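I got to Triltus at 11, when it opens, and the owner was already halfway through a rack of raincoats with a roll of price stickers on her wrist like a bracelet. It's a secondhand clothing store on Tustolska, narrow and very deep, and I've been buying sweaters there for years without once asking her how the whole thing works. So I asked if I could come by and bug her for a morning. She said yes, as long as I didn't mind her working while she talked (I didn't, and I ended up holding a lot of hangers).

I wanted to know how she got into it. "I was bad at office work," she said. "I was the person who fixed everybody's buttons at lunch." She asked me not to use her name, by the way. Her mother still thinks the store is a phase, and it's been open for 11 years!

Most of what she sells comes in by the bag, from people cleaning out closets in June or right before a move. She doesn't do consignment anymore. She tried it for two winters and hated the bookkeeping so much that she gave a whole shelf of boots away just to close out the accounts. Now she pays a flat price on the spot and that's that. "People bring me their good coat first," she told me. "They want me to like them. The nice T-shirts are always at the bottom, under something they're embarrassed about."

And it's the T-shirts she likes best, which surprised me. I'd figured she'd be all about the coats. She says a plain long-sleeved T-shirt with a good neckline will sell the same day, any month of the year, and that she could fill the store with them if people would only stop wearing them out. She checks the cuffs and the underarms, then she holds the neck between two fingers and gives it a little tug. If it doesn't spring back she passes. 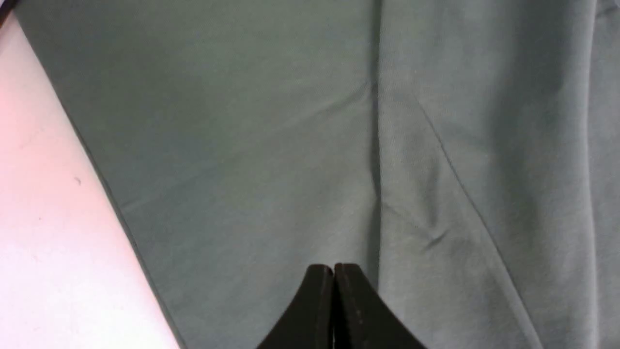
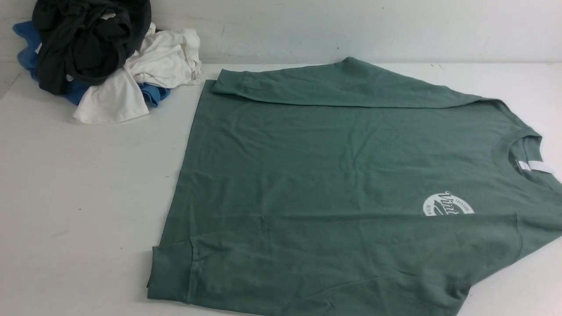 A customer going through the bin by the register told us she disagreed about necklines, that a stretched one was the whole point of a secondhand shirt and she'd pay extra for it. The owner rolled her eyes and sold her one for $5.

We talked a lot about washing, because I can't help myself and I've ruined so many things. She washes nearly everything cold, inside out, and she thinks people use way too much detergent. When I admitted how much I pour in she put down the sticker roll and stared at me. "That's for a hotel," she said. "You live by yourself." Dark green is her problem color, it fades along the folds if you leave it near a window, so the greens all go to the back of the store now, next to the fitting room.

She does small repairs herself and sends zippers out to Van den Broek, the tailor across the street, in batches of 5 so it's worth the walk. Zippers make her swear. I got to hear that firsthand, with a raincoat that had come in closed and would not open.

I asked about prices, too. The most expensive thing in the store that morning was a wool jacket for $47, and she was already second-guessing it. "I'll look at it all week and then I'll mark it down," she said. She likes the turnover. Last year a clothing app called Vumine asked her to list her stock online and she went home and took pictures of 2 skirts and then quit. It took her a whole evening and she missed dinner.

By then it was past noon and the place had filled up, so I got out of her way. I did try on the wool jacket first. The sleeves were too long for me, and she said she could take them up if I came back after lunch, and I said I'd think about it, and then I went back after lunch.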